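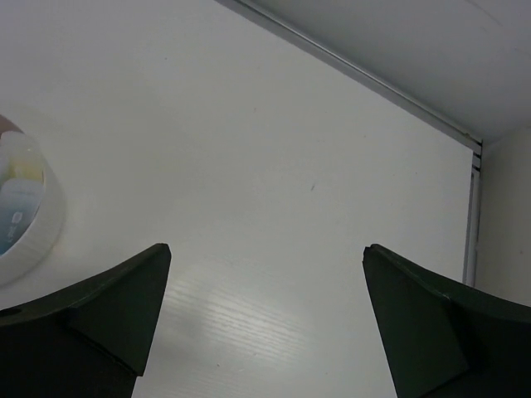 Merja Ruotsalainen has been telling investors that the group chat is finished, and last month she told me. I had asked for an hour with her because I keep getting press releases from Vuvach, the company she started with Arvo Pitkänen, and I couldn't work out from any of them what it sold. They say the product will "close the distance between conversation and decision." I have read that line many times and all I get from it is the picture of two dark gripper fingers held wide apart with a bright, bare surface between them. Something is supposed to go in the gap. I wanted to know what.

"A decision goes in it," Ruotsalainen said. "You have a chat with your family, your running club, your building. People talk and talk. At the end, does anyone know what was agreed? We read the conversation and we write down what was agreed."

So it's a summary, I said. She didn't like the word. "A summary tells you what people said. We tell you what they decided. Those are different products." I asked for a case where they would differ. She described a dinner thread in which one person proposes a restaurant, another makes a joke, and a third sends a thumbs-up. Vuvach notes that dinner is at the restaurant. I asked how it knows the thumbs-up was for the restaurant and wasn't for the joke. "It's usually right," she said. How often is usually? She said the company doesn't publish that.

Vuvach runs out of a rented floor in Cletham and has 4 employees, the two founders included. It has 3000 registered accounts, a figure Ruotsalainen offered before I asked, and 300 of them pay. The price is $5 a month. Anyone can do that multiplication, and she had clearly sat across from people who do it for a living, because she got there first. "Revenue is not the story this year," she said. I said it seemed to be a part of the story. "It is a chapter," she said, and laughed, and I liked her better after that.

What she wants to talk about is the layer. Everybody I interview these days has a layer. In her telling, social networks were where people gathered, messaging apps were where they went when they got tired of being watched, and the next thing sits on top of all the messaging apps and makes sense of them. It doesn't need its own users posting things to each other. It only needs permission to read.

I said that was quite an only.

"People say that, and then they click yes," Ruotsalainen said. "We ask very plainly. We have one screen. It has normal words on it."

I have seen the screen and she is right that the words are normal. My trouble with it is who gets to see it. If my cousin signs up and connects our family thread, Vuvach reads what I wrote in it, and I was never shown a screen with words of any kind. I put this to her twice. The first time she talked about encryption on their servers, which answers another question. The second time she said, "In a group, somebody is always the one who takes notes. Did you ask your cousin for a form before she took notes?" I hadn't. My cousin also doesn't have investors.

Pitkänen joined us partway through, with a sandwich. He wrote most of the software and is the less polished of the pair, and I got more out of him in a short stretch than out of the whole press kit. He told me the early version tried to read everything at once and produced nonsense. "It would decide that your aunt had agreed to buy a boat," he said. They now make people sort their threads first, by hand, into kinds: plans, money, errands, and so on. Ruotsalainen called this "user-led context." Pitkänen called it "making them do the hard bit."

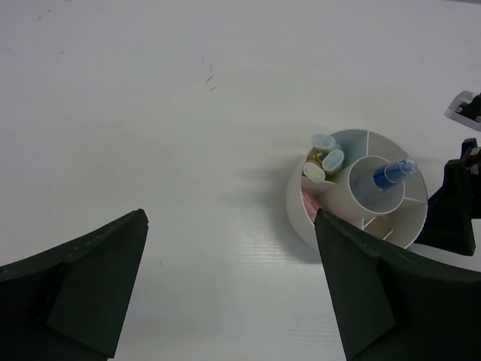 Sorting first is an old idea, and I asked them both why it should work this time when it failed for the big networks, which spent years begging us to put our friends into lists. Most of us made one list and never opened it again. Ruotsalainen said the payoff had been missing. She may be right, though I think the chore itself is the problem. I own things that are meant to fix me in this way. A round white desk organizer, the sort with thin partitions and a tube in the middle, looks as if it could settle a person's whole life, and the partitions are the easy part. Somebody still has to pick up each thing and choose. When I said so, Pitkänen nodded and went on eating. Ruotsalainen said that people choose in seconds once they see the first decision come back correct.

To find out, I asked her to put me in touch with paying customers. She gave me two names. Benedetta Pace uses Vuvach for a parents' group and says it has saved her "a lot of scrolling." She also says she reads the thread anyway, in case it missed something. I asked what, then, it had saved. "The feeling that I have to read it right now," she said, which I thought was a decent answer and possibly worth five dollars.

Châu Hầu runs the schedule for an amateur choir and has been less lucky. In September the app recorded a rehearsal as moved when one singer had merely asked whether it could be. "Half of them went by the app and half of them went by me," he said. He still pays. I asked why, and he said he kept meaning to cancel. I would want to know how many of the 300 are in the same position. Ruotsalainen says cancellations are low, and gave no number.

There is also Welley, which does nearly the same thing, gives it away, and has more people working on it. Ruotsalainen was ready for that too. "Welley is a feature," she said. "Somebody will buy it and put it in a menu." I asked what stops somebody from doing that to Vuvach. She took longer over this than over anything else I had asked. "Nothing stops them," she said. "We would want to talk about the price."

Pitkänen said he'd want to see the menu.

They are raising money again this winter. The deck, which she showed me on her laptop and wouldn't let me keep, has a slide headed "After the Feed," with an arrow going up and to the right and no units on either axis. I asked what the arrow measured. "Direction," she said.

Our conversation took place at the Vuvach office and has been shortened. Merja Ruotsalainen read her quotations before publication and asked for one change, to the name of a product that hasn't been announced, which I made by leaving it out. Published October 14, 2022.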